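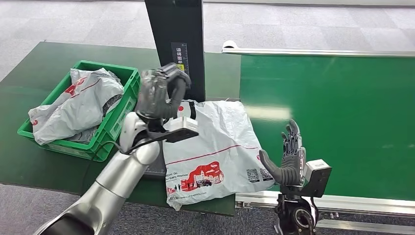

Support > Motion Stack > Perception > Closed tickets

Search tickets Go

Ticket 376 - grasp planner rejects mailer bags after update
Opened by Nurhan Taşdemir, Jul 23, 2018

Since the March build was replaced on the Ulstead cell, the planner returns NO_VALID_GRASP on flat mailers. Crumpled bags still get a candidate. Rolling back the planner alone changes nothing. Rolling back the segmentation node clears it.

Log shows the bag mask split into 3 regions along the printed stripe. Each region falls under the minimum area and is dropped.

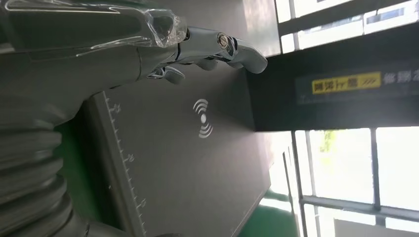

Murray McIntyre: Same thing on Holtex. Check merge_gap in the segmentation config. The new default is 2 px, the old one was 14.

Set merge_gap back to 14 and restarted the node. Mask is whole again on replayed data.

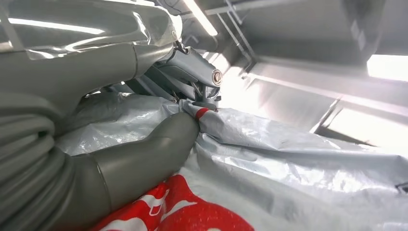 Second fault remains - the wrist camera transform is published late, so the refine step uses a stale pose. Split out as a separate ticket, assigned to Wilmer Salazar. Closing this one.

2 comments | 0 shares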